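Participants wanted: two-arm sorting project

The Vanora student robotics club is looking for 4 people to join its sorting project until December. We are teaching a pair of arms to move solenoids, circuit boards and wire harnesses between yellow trays and a steel one.
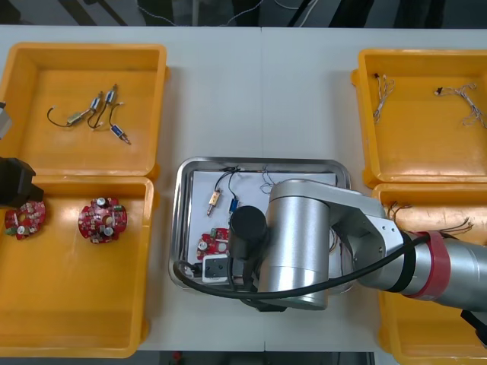

You do not need to have programmed an arm before. You should be able to give us one evening a week, starting at 6pm, and be willing to keep written notes. 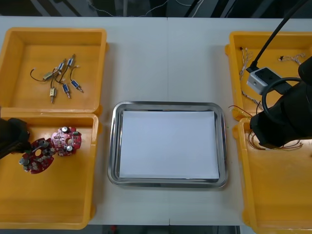 Steel tray lined with paper, parts in the yellow trays

Members share the setting up, running and tidying. Travel is paid up to £80 a term.
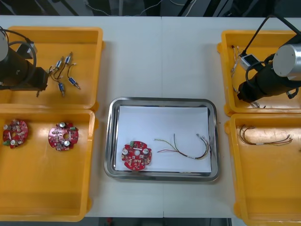 A board and a wire harness in the centre tray

To apply, send a short note to Priya Okafor or Thanakorn Chuensuk at the club desk, Room 229, Feltum Building.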